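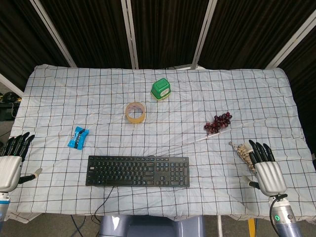 Hirside grid table cover, white with dark lines, shown with a corded full-size keyboard.

Hirside Grid Table Cover
Order code: 2417
Supplier: Drekstead
Stock held at: Cunlow

Printed cover for rectangular tables. White ground with a grid of thin dark lines in both directions. Intended for sorting benches, stock counts and shared desks where small items need to be set out and found again.

Supplied folded, one per bag. Fold creases are normal on opening and will ease after a few days under even weight. The printed squares are a guide for placing items and should not be used for measuring, as the lines shift wherever the cover wrinkles.

Fitting
1. Clear and wipe the table top.
2. Lay the cover printed side up, with an overhang on each side.
3. Smooth from the centre towards the edges.
4. Fix the underside with tape if the cover is to stay down. Tape is not supplied.

Keyboards and other corded equipment can stand directly on the cover. Lead the cable over the nearest edge and leave enough slack for the keyboard to be turned. Do not place hot pans, irons or soldering tools on the surface.
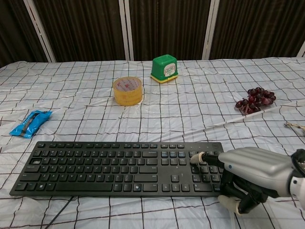 Can the cover be cut to fit a smaller table?
It can be trimmed with ordinary scissors. Cut along a printed line and leave enough overhang to fold under. Trimmed covers cannot be returned.

Cleaning
Damp cloth and washing-up liquid. Do not machine wash or tumble dry. Dry flat before folding.

Related items
1358 Sampaio edge clips, pack of 4
Replacement covers, pack of 2

Trade orders: Amedeo Farina, Drekstead sales desk. Returns and faults: Sakda Srisuk, Cunlow. Please quote the order code.

Page revised 2018-11-16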